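Butterfly season at my table

Well, I finally caved and ordered the fabric butterflies. If you've been reading this newsletter for a while you know I held out for years (I was a paper flower person and I was proud of it!), but then I saw a wreath at the Arkau spring market with a few pale blue ones tucked in between the ivy, and I went home and couldn't think about anything else through dinner.

Mine came from Cliltine, 100 to a bag. I know. That is a ridiculous number of butterflies for a woman with one front door. They come pressed flat on top of each other, and the first evening I spent mostly peeling them apart and laying them out and moving them around, which was more fun than the crafting itself. The color is hard to pin down. I'd say white, my sister says blue, and we've agreed on "skim milk." The bodies are a light green, kind of shiny, like a sugared almond.

A few things I've learned so far, for anyone thinking of doing the same.

The wings crease. They're thin and they pick up every fold from the bag. I tried the iron on low with a tea towel in between and it was fine for most of them, but I scorched 3 before I got the hang of it, so go lower than you think and keep the iron moving. Lately I've been leaving the small creases alone. On a wreath you really don't see them, and a slightly rumpled wing looks more alive to me anyway.

Glue only under the body. Please! I put glue on the wings of my first batch and it came straight through the fabric in dark little spots, and they lay there like they'd been ironed on. If you put one dot in the middle, the wings stay free and lift a bit when somebody opens the door. I use the Fadus clear glue, the one with the skinny nozzle, and I let it sit overnight.

Don't line them up. I laid out a whole row on the mantel, all facing the same way, and it looked like a parking lot. Turn one, push the next one closer to you, leave a big gap, then put two almost together. I keep trying it on a bare tabletop before anything gets glued, and I end up shuffling the same pair back and forth for ages while my coffee goes cold.

Also, pale wings want something busy or something dark behind them. Against my white kitchen wall they vanished completely. Next to big flowery wallpaper they look wonderful, so if you have a leftover roll from some bedroom project, cut a piece and back a picture frame with it. I did an 11 inch one for the hallway and I'm already planning another for the bathroom.

I still have a good part of the bag left, so if you want a handful, write back and I'll put some in an envelope for you. Next up is a mobile for the Mahama reading room, and I'm stuck on the string, because everything I own is either too thick or tangles if you look at it.

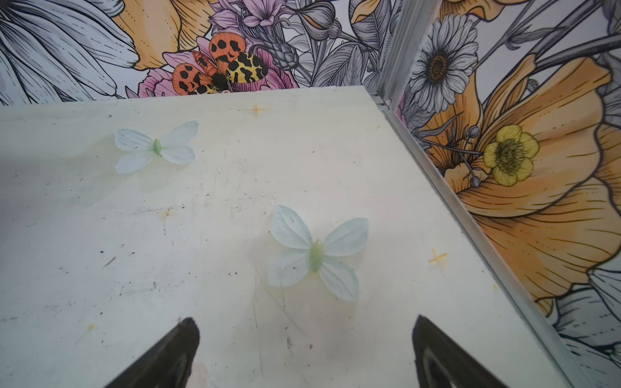 Sieglinde Stöcker wrote back that clear beading thread is the answer for the mobile, knotted once around the body and never through the wing, and that she'd take a handful if the offer still stands.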